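About Rana Workshop

Rana is a shared workshop for people who build robots and small automation projects on their own time. We rent 3,000 square feet on the ground floor of a former printing building, plus two small rooms upstairs that we use for testing. Membership stands at 34, with 60 as the limit set by our lease. Most members have jobs elsewhere and come in after 6 p.m.

The workshop was started by Marleny Montoya, a controls technician, and Gorazd Đorđević, who had been building grippers in his garage and needed a lathe. The first project was a motorized camera slider. It worked poorly and is still in use.

What we build

Work is organized by project. A project needs two members, a shelf and a written goal of one page or less. Three are open at the moment.

Restero is a set of hand-held two-finger grippers and the software that goes with them. A person holds the tool, does an ordinary task with it, and the recording is used later to train an arm. The housings and finger pads are printed in the shop. The current version is the fourth. The first two had round pads, and tall objects rotated in them when picked up off center. Version three fixed the rotation and had a trigger that tired the hand after ten minutes. Version four has a longer trigger and a softer return spring – the spring is a stock part, and the part number is in the project binder.

Jusiren is the arm. It has six joints, belt reduction on the first three, and a base plate that bolts to a desk. Repeatability at the wrist is good enough for bottles and boxes and not yet good enough for screw caps. Backlash in joint two is the known problem. Gorazd has a redesign of the tensioner on paper and expects to cut parts in January.

Clisine is the data side: file formats, time alignment, labeling, storage. The archive holds 3,917 recordings of pick-and-place tasks. Each one is stored with the gripper version, the operator's initials and the object list. Recordings with a missing object list are deleted at the end of the month.

Test setups

We test on household goods. Machined blocks are useful for calibration, but they say little about what happens with a thin-walled can or a bottle that is half full. The upstairs setups are built on desks with two-tier shelves, so that each run includes reaching over, reaching under and working close to an upright.

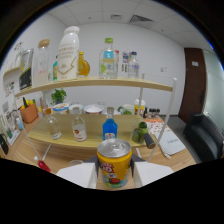 Restero gripper holding a drink can at the two-tier shelf.

Clear glass and clear plastic give the most trouble. Edges are faint, and the background shows through. Members adding to the object set are asked to bring transparent containers first, in shapes we do not already have. Anything that leaks stays out.

Equipment

The ground floor has a small lathe, a benchtop mill, five filament printers, a laser cutter, two soldering stations and an oscilloscope. The mill and lathe require a sign-off, which takes one evening. Printers are booked by the hour on the sheet next to the door. Bring your own filament for anything over 200 grams.

Source files for all three projects are open to members and are released publicly when a version is frozen. Restero version three is out now, with drawings, print settings and a parts list. Version four will follow once the trigger has been tested by more people with small hands.

Visiting

The shop is open to visitors on Tuesday from 7 p.m. Ring the lower bell. Marleny handles membership and can be reached through the contact form. Please state what you want to build and whether you have used a lathe before.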